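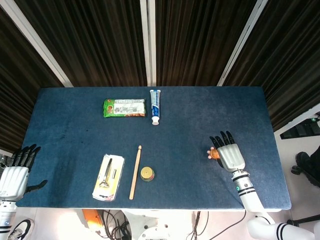

April 17, 2023

Right hand let go late again. Third time on the felt table setup, and I no longer buy the explanation in the log, so I'm writing down what I know before we start swapping parts.

The fault: the release command goes out, the software marks the hand as open within its normal time, and the thumb stays where it was. Then it opens by itself, well after the arm has been told it can move on. Today the arm had already begun its return when the thumb let go, and the piece dropped off the side of the table. No damage. With a heavier object and somebody leaning in, I'd be writing a different entry.

Log says "grip force residual, cleared." That's Clevivach's standard message and as far as I can tell it covers everything from a sticky surface to a dead sensor. Their support note says to wipe the fingertips and recalibrate. We did that after the first one. We did it again after the second. I would like to see some evidence that it has ever fixed anything.

**What we've been blaming**

1. The object. Small, round things are hard for this hand, granted. But a poor pinch should give us early drops, and these are late ones. Wrong direction.
2. The felt. Nabila thinks the fingertips pick up lint and the pads stay loaded. Possible. The table cover is scuffed and due for replacement anyway. I looked at the pads under the magnifier and saw a bit of fuzz on both hands, no worse on the right. Left hand has never done this.
3. The cable run. My own favorite, so I should be harder on it. The harness under the table was re-routed in November when the Tresudero controller went in, and the right side got the tighter bend. If the position signal drops out for a moment, the controller might hold the last good value and report "open" from the command alone. That would fit. It would also fit if I had simply made up my mind, which is why there's a test below.

**What the numbers say, such as they are**

Pulled the release records for the right hand since the last recalibration: 491 releases, 3 flagged. Nabila reads that as rare and probably lint. I read it as 3 that we caught. The flag only trips if the thumb is still loaded when the arm passes its first waypoint, so anything a little late but not late enough goes in as a clean release. We don't know how many of those there are. Nobody should be quoting a failure rate from this, me included.

The Makia report from last year claims more than 3000 cycles on the same hand with no release faults. Read the method section: one object, a foam block, arm parked the entire time. The cable never moved. I wouldn't use it to argue for anything here.

**Tried today**

- Power cycle, no change in the idle readings.
- Swapped the fingertip pads left to right. Too early to say. If the fault moves to the left hand, Nabila gets her lint and I'll buy the coffee.
- Held the right forearm at the end of its reach and flexed the harness by hand, motors disabled. Thumb position reading jumped twice, then wouldn't do it again. Two jumps I can't repeat are not a finding. Noting it anyway.
- Asked Rutkowska if the wrist connector has a known problem. They answered fast and said no. They also didn't ask for the serial number, so I'm not sure what they checked.

**Safety part**

The arm should not be allowed to leave on the software's word. As it stands the interlock checks that "open" was commanded and acknowledged, and neither of those is the thumb. I said this when the controller went in and was told the acknowledgment was measured. It may be measured on the left. Until somebody shows me the raw signal behind it on the right:

- Nobody reaches over the table while either arm is live, including to straighten the packages between runs. Stop it first.
- Return speed stays at the slow setting. Yes, it makes the sessions longer.
- No glass, no tools with an exposed edge. Sealed items are fine.
- Chair stays back from the right end.

**Next**

Log the raw thumb position along with the command, at full rate, both hands. Run the same pinch with the arm parked, then with the arm moving, same object, same pads. If the late ones only show up with the arm moving, open up the bend and repeat before ordering a harness. If they show up parked, cable theory is in trouble and I'll say so here.

Also need the key to cabinet 1962 back, the spare wrist connector is in it. Nabila had it last, or I did.

Left the hand as is, power off at the wall. Please don't recalibrate it.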